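Ticket 3846: Episodes saving with right gripper channel stuck at zero
Project: Mostden tabletop set
Status: open, waiting on Groneo

Opened in August, 9:40 am
Hi again! So I was going through last night's recordings and 15 of them have a perfectly flat line for the right gripper. The arm joints look great, the video looks great, but according to the log that gripper never opened or closed once. I'd love to keep those runs (they were good ones!) but I can't train on them like this.

Update, 11:15 am
Tried the easy stuff first. Restarted the Hirnetti recorder, swapped the USB port, reran calibration. Episode 723 came out fine, then the next 2 were flat again, ugh. Left side has never missed a beat.

Update, 2:30 pm

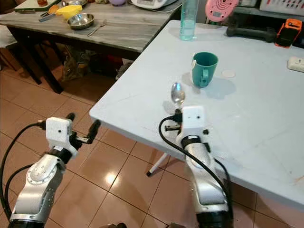 The dropout seems to follow the right gripper's encoder reading, so I've been holding poses and watching the live value. With the spoon handle at the right fingers and the teal mug standing behind it, I'd expect some number between open and shut, and the log still says zero. Could the cable that arcs down along that arm be the trouble? I'm going to reseat both ends before I touch the software again. Raw logs are in the Aubert folder, please don't delete the flat ones yet!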